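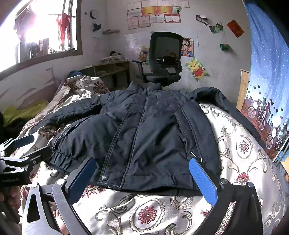 **14 Jun 2025**

The Household Office at Trestavport has confirmed that the Dowager Countess of Erkinano will give up her remaining public patronages over the course of this year. The announcement was issued to members of the Court Correspondence Circle in the usual form and was accompanied by a short letter from the Countess herself. In it she thanks the organizations she has served and asks that they extend the same welcome to her successors.

The Countess has held 22 patronages, most of them in health, music and rural education. She accepted the first of these in 2000, the year of her marriage, and carried out engagements on behalf of the family in every season that followed. Members who attended the winter receptions at Prodano House will remember her habit of staying until the last guest had been introduced.

Several weekly magazines have treated the decision as evidence of a disagreement within the family. The most widely repeated account appeared in *Cha*, which reported that the Countess had objected to the new seating order for the spring investiture. The Household Office does not comment on private conversations and has declined to do so in this case. Members are reminded that the seating order was published in draft last autumn and was adopted without change.

Ngaio Merrick, Press Secretary to the Household, addressed the matter briefly at the last correspondents' meeting. "The Countess made her wishes known to the family well before any of these stories were printed," she said. "The timetable is hers, and it has the full support of the Count." She added that the Countess will continue to attend family occasions and will keep her apartments at Prodano House.

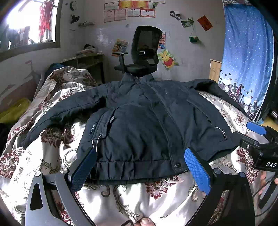
## Transfer of patronages

The majority of the patronages will pass to the Count's younger sister, Lady Yesenia Cuervo, who has undertaken a limited number of engagements since completing her studies. Two organizations, the Trestavport Choral Union and the Erkinano School of Nursing, have asked to remain without a patron until their own governing boards have met.

Lady Yesenia will be formally received by the remaining organizations at a luncheon in October. The guest list is restricted to 40, and invitations will be sent directly by the Household Office. Requests for press places should be made in writing. Correspondents already accredited for the spring investiture do not need to apply again.

## Style and title

The Countess retains her present style. Publications are asked to continue using "the Dowager Countess of Erkinano" on first mention and "the Countess" after that. The form "former Countess," which has appeared in some recent coverage, is incorrect.

A revised table of patronages will be enclosed with the next issue of this newsletter.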